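THE LALTATINE ROAD, OR HOW TO WALK 30 MILES BEFORE BREAKFAST

December 14, 2018

Members who came to the April talk will remember that I promised to look again at Josiah Cetley's Rambles in the Laltatine Hills, the little green book which every local guide has copied from for as long as there have been local guides. I have now read it twice, once with pleasure and once with a map, and I am sorry to say the map has done it no good at all.

Cetley presents himself as a plain man on foot. He carries a stick, a change of collar and a volume of sermons, and he dislikes coaches, innkeepers and Methodists in that order. He tells us he set out from the Carix toll-house "as the cocks were stirring" and sat down to eggs at the Laltatine ferry. The distance by the old road is 30 miles. He mentions no lift from a carrier and no horse. He does mention stopping to copy an inscription, sheltering from a hailstorm and arguing with a shepherd over the price of wool, so it must have been a very late breakfast or a very brisk argument.

The usual defence is that he was using some shorter track, since lost. I have heard this said with great confidence by people who could not show me where it went. The estate survey marks a drove road over the tops, and I walked what remains of it in the spring. It saves a little distance and adds a great deal of bog. The survey gives the summit as 1,708 feet, and Cetley, who complains in print about a flight of hotel stairs, does not remark on having climbed it.

Then there is the famous view. In his fourth chapter he stands on the ridge and sees "both seas shining at once, and the smoke of the packet making for harbour". Guidebooks have been sending people up there to look for the second sea ever since. I went up on a clear morning and saw one sea, a reservoir and a good many sheep. The reservoir is later than the book, so it can't be the explanation, although it was offered to me as one by a gentleman eating a pork pie at the cairn.

Sum-yee Tang has been through the toll-house accounts, and her findings are more use than anything I found on the hill. The page for the week in question survives. It has an entry for "Mr Cetly & trunk, by the morning car", with the fare paid. The spelling is wrong and there may have been other Cetleys about, so I would not hang a man on it. But a trunk is an odd thing for a walker with one spare collar, and I should like to hear from anyone who can put a different Mr Cetly on that car.

She has also turned up the publisher's ledger, or at least the part of it which was not used to wrap fish. It records 3,410 copies printed of the first edition and a payment to the author for "additional scenery". I make no comment, except to say that the passage on both seas is not in the manuscript draft, where the same paragraph reads in full: "Mist. Went down."

None of this makes it a bad book. The chapters on the ferry are excellent, and the old woman who refuses to row him over until he has admired her hens has the ring of something that happened. So do the dull parts – the wet stockings, the bill for candles, the bed at Carix that was shorter than he was. I am inclined to trust Cetley whenever he is cross and to doubt him whenever he is moved. Others may prefer it the other way round, and Nikolovski's introduction to the reprint certainly does, calling him "the most truthful pedestrian of his age" without giving a single reason. The same introduction places the ferry on the wrong bank.

The reprint itself is decently made and has a map, though the map shows the lost short cut as a firm dotted line, which is how such things get believed. If you own the older edition, keep it. If you own neither, the reading room has 3 copies and they may be borrowed for a month.

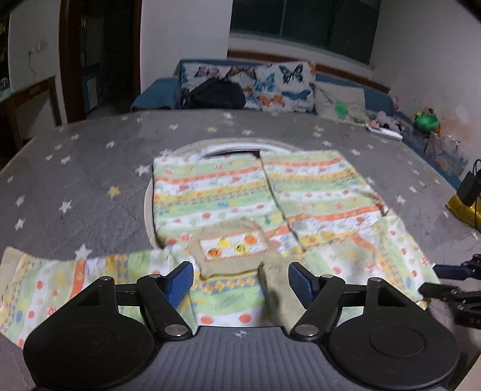 A flowered and fruit-patterned cloth in green, white, yellow and orange, spread on the bed.

A word about next year's walk, as several members have asked whether we mean to follow Cetley's route. We do, but over two days, with a night at Carix in between and breakfast at the ordinary time. Anyone who wishes to attempt the whole distance before eggs is welcome to start without us and to send a signed statement afterwards. Stout boots are needed for the drove road, and the farm beyond the second gate asks for dogs on leads.

We could also do with help reading the remaining toll-house books. The handwriting is poor and the clerk had his own way with names, but the entries are short and Sum-yee will show you how he made his capitals. Notes and corrections on anything above should reach me before the next issue goes to the printer. Please say where you found your information. "My grandfather always said so" has been received twice already, in support of opposite conclusions.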